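Rapport de projet : prévenir les étudiants à l'étranger en cas de crise

Bon, je commence par le début. Je suis partie en échange l'an dernier et, en avril, il y a eu des émeutes à deux rues de ma résidence. L'alerte de l'université ? Un mail, reçu à 23 h, dans les indésirables (merci !). C'est de là que vient mon sujet : comment les établissements préviennent-ils leurs étudiants quand ça tourne mal sur place ?

J'ai envoyé un questionnaire à des étudiants en mobilité et j'ai reçu 93 réponses, ce qui m'a franchement surprise. Sur ces 93 personnes, 60 ne savaient pas qu'on pouvait signaler son séjour au consulat. Et 15 seulement avaient le numéro d'urgence de l'ambassade dans leur téléphone ! 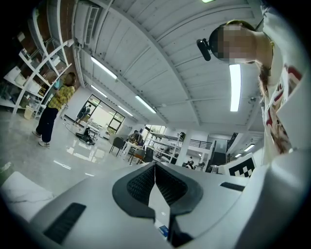

Ensuite j'ai monté une maquette de service d'alerte par SMS, que j'ai appelée Virk. L'idée est toute bête : un message court, dans la langue de l'étudiant, avec une consigne et un numéro. J'avais d'abord écrit des textes de 900 caractères, personne ne les lisait jusqu'au bout, donc j'ai taillé dedans. L'association Nurkgate m'a prêté sa liste de contacts pour un essai à blanc, et j'ai tout refait deux fois parce que les accents sautaient.

Ce qui me manque encore : l'avis des consulats (deux relances, zéro réponse) et une vraie réflexion sur les fausses alertes. Je voudrais aussi tester les messages vocaux, plusieurs répondants me l'ont demandé.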